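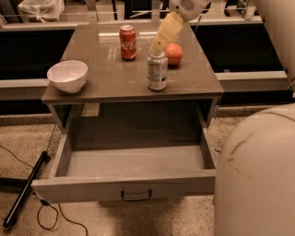 콜라 캔과 흰 그릇이 놓인 협탁

일렉트로닉/댄스 게시판 > 신보 이야기
제목: Drokolel 새 싱글 Briltance, 라디오 에디트랑 익스텐디드 중에 뭐 들으세요?

밤샘청취
8월에 나온 Drokolel 싱글 얘기가 게시판에 별로 없어서 글 올립니다. 제목은 Briltance이고 보컬은 Bindu Rao입니다. 레이블은 지난번과 같이 Camden이고요.
제가 산 디지털 묶음에는 라디오 에디트, 익스텐디드 믹스, 인스트루멘털, Rai 리믹스까지 네 트랙이 들어 있습니다. 라디오 에디트는 인트로가 거의 없고 바로 목소리로 시작합니다. 익스텐디드는 킥만 한참 나오다가 피아노가 들어오고, 두 번째 후렴 뒤에 브레이크가 한 번 더 있습니다.
저는 라디오 에디트만 듣다가 어제 익스텐디드를 처음 들었는데 다른 곡처럼 느껴졌습니다. 다들 어느 쪽을 들으시는지 궁금합니다.

└ 저역대장
익스텐디드요. 라디오 에디트는 두 번째 벌스를 반으로 잘라서 가사가 이어지지 않습니다. "창문을 닫고"에 해당하는 줄이 빠지고 바로 후렴으로 갑니다.

└ mint_fader
저는 반대입니다. 벌스가 짧아서 좋습니다. 익스텐디드는 브레이크가 너무 길어요. 운전할 때 들으면 곡이 끝난 줄 압니다.

└ 저역대장
믹스용 버전이니까 길 수밖에 없죠. 브레이크에서 스트링이 깔리는데 라디오 에디트에는 그 스트링이 통째로 없습니다. 그게 이 곡에서 제일 잘 만든 부분이라고 생각합니다.

연습실203
곡 자체는 좋은데 원곡 얘기를 빼놓으면 안 될 것 같습니다. 크레딧에 Humaira Dhanial이 작곡으로 올라가 있어요. 이분이 예전에 직접 부른 발라드가 있고 거기서 후렴 멜로디를 가져왔습니다. 원곡은 78 BPM이고 피아노 한 대로 갑니다. 가사도 후렴은 그대로 썼고 벌스는 새로 썼습니다.

└ 밤샘청취
몰랐습니다. 그럼 커버로 봐야 하나요?

└ 연습실203
벌스가 새로 쓰였으니 커버라고 하기는 애매합니다. 저는 인터폴레이션으로 봅니다. 샘플을 따서 쓴 건 아니고 Bindu Rao가 다시 불렀습니다.

└ mint_fader
홍보문에는 "신곡"이라고만 되어 있던데 원곡이 있으면 적어 줘야 하는 것 아닌가요. 크레딧을 펼쳐 봐야 아는 건 좀 그렇습니다.

└ 저역대장
크레딧에 이름이 들어갔으면 된 거죠. 홍보문은 원래 짧게 씁니다.

└ mint_fader
한 줄 더 넣는다고 길어지지 않습니다. 원곡 들어 본 사람이 적으니까 더 적어 줘야 한다고 봅니다.
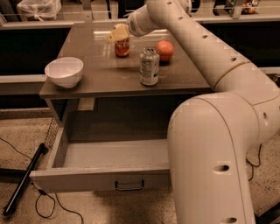

Indira Kartha

한국어로 쓰는 게 서툴러서 문장이 어색하면 이해해 주세요. 저는 원곡을 먼저 알고 있었고 공연에서도 한 번 들었습니다. 100석이 안 되는 작은 곳이었습니다. 그때는 후렴 마지막 음을 길게 끌지 않고 말하듯이 끊었습니다. 새 싱글에서는 그 음을 길게 늘이고 리버브를 많이 넣었어요. 저는 그 점이 아쉽습니다.
리믹스는 마음에 듭니다. Rai는 목소리를 많이 자르지 않았고, 벌스 뒤에 원곡의 피아노 진행과 비슷한 코드를 넣었습니다. 네 트랙 중에 원곡과 제일 가깝게 들립니다.
홍보문 문제는 mint_fader 님과 같은 생각입니다.

└ 연습실203
끝음 얘기에 동의합니다. 인스트루멘털로 들으면 그 자리에 신스가 같은 음을 겹쳐서 내고 있습니다. 처음부터 늘이려고 짠 편곡 같습니다.

└ 저역대장
클럽에서는 끝음을 끌어 줘야 드롭으로 넘어갑니다. 말하듯이 끊으면 그 사이가 비어요. 발라드 기준으로 들으면 안 되는 곡입니다.

└ Indira Kartha
비어 있어도 괜찮다고 생각합니다. Rai 리믹스는 그 자리를 비워 뒀는데 저는 이상하지 않았습니다.

└ 저역대장
리믹스는 드롭이 없는 버전이라 비교가 안 됩니다. 이건 취향 차이로 두겠습니다.

헤드폰두개
믹싱 얘기를 해 보겠습니다. 믹싱은 Deepika Rajan이고 이전 싱글 두 장도 같은 사람이 했습니다. 이번 곡은 보컬이 예전보다 앞에 나와 있고 킥이 작습니다. 집 스피커로 들으면 균형이 좋은데 이어폰으로 들으면 치찰음이 거슬립니다. 특히 첫 벌스에서 그렇습니다.
그리고 60Hz 아래가 생각보다 얇습니다. 저역대장 님은 어떻게 들으셨는지요.

└ 저역대장
라디오 에디트는 얇습니다. 익스텐디드는 괜찮았습니다. 같은 마스터인지 의심스럽습니다.

└ 헤드폰두개
방금 두 개를 나란히 놓고 후렴만 비교했습니다. 음량은 라디오 에디트가 더 크고 저음은 익스텐디드가 더 남아 있습니다. 마스터를 따로 한 것 같습니다. 크레딧에는 마스터링이 한 줄만 적혀 있어서 확인은 못 합니다.

└ 밤샘청취
스트리밍으로 들으신 건가요, 파일로 들으신 건가요?

└ 헤드폰두개
파일입니다. WAV로 샀습니다. 스트리밍은 음량 보정 때문에 비교하기 어렵습니다. 비교하실 분은 설정에서 보정부터 끄고 들어 보세요.

└ mint_fader
이어폰에서 치찰음은 저도 느꼈습니다. 이퀄라이저로 고음을 조금 내리고 듣습니다.

바늘교체중
바이닐 계획은 없나요? Camden이 지난 싱글은 12인치로 냈던 것 같은데요.

└ 연습실203
냈습니다. 지난번에는 A면에 익스텐디드, B면에 리믹스와 인스트루멘털이었습니다. 이번 건 공지를 못 봤습니다.

└ 밤샘청취
레이블에 메일을 보내 봤습니다. Ravindran Namboodiri라는 분이 답을 주셨는데 바이닐은 정해진 게 없고, 내게 되면 Rai 리믹스는 넣을 생각이라고 합니다. 라디오 에디트는 빠질 수 있다고 하네요. 원곡 표기도 물어봤는데 담당자에게 전달하겠다는 답만 왔습니다.

└ 바늘교체중
감사합니다. 인스트루멘털은 꼭 들어갔으면 좋겠습니다. 지난 판은 배송비가 판값이랑 비슷해서 살까 말까 하다가 품절됐습니다. 이번에 나오면 같이 주문하실 분 구합니다.

└ 헤드폰두개
나오면 한 장 하겠습니다.

└ Indira Kartha
저도 한 장 부탁드립니다.

└ mint_fader
저는 판은 괜찮습니다. 턴테이블이 없어요.

주말만디제이
늦은 시간에 틀어 본 사람 의견도 남깁니다. 익스텐디드를 새벽 2시 넘어서 걸었는데 브레이크에서 사람들이 빠지지는 않았습니다. 다만 앞 곡과 음량 차이가 나서 게인을 꽤 올려야 했습니다. 인트로가 킥만 있어서 붙이기는 쉽습니다. 아웃트로는 피아노가 끝까지 남아 있어서 다음 곡 키를 맞춰야 합니다. 안 맞추면 지저분합니다.
라디오 에디트는 틀 일이 없습니다.

└ 저역대장
아웃트로는 저도 불편했습니다. 마지막 20초는 그냥 안 쓰고 그 전에 넘깁니다.

└ 주말만디제이
그 전에 넘기면 후렴 꼬리가 걸리지 않나요?

└ 저역대장
하이 필터로 걷어 내면 됩니다. 보컬 꼬리는 조금 남는데 다음 곡이 들어오면 안 들립니다.

└ 주말만디제이
다음에 해 보겠습니다.

밤샘청취
답글 감사합니다. 덕분에 원곡도 찾아 들었습니다. 저는 원곡의 첫 벌스가 제일 좋았고 새 싱글에서는 익스텐디드를 남겨 두기로 했습니다. 홍보문에 원곡을 적어야 하느냐는 건 mint_fader 님 말에 좀 더 기웁니다.
레이블에서 바이닐 답이 다시 오면 이 글에 댓글로 올리겠습니다.

└ mint_fader
네, 원곡 표기 답도 오면 같이 부탁드립니다.

└ 연습실203
원곡 들으신 분들은 같은 음반의 다음 트랙도 들어 보세요. 피아노 진행이 거의 같고 가사만 다릅니다. Rai 리믹스의 코드는 오히려 그쪽에 가깝습니다.

└ Indira Kartha
맞아요, 저도 그 곡을 더 자주 듣습니다.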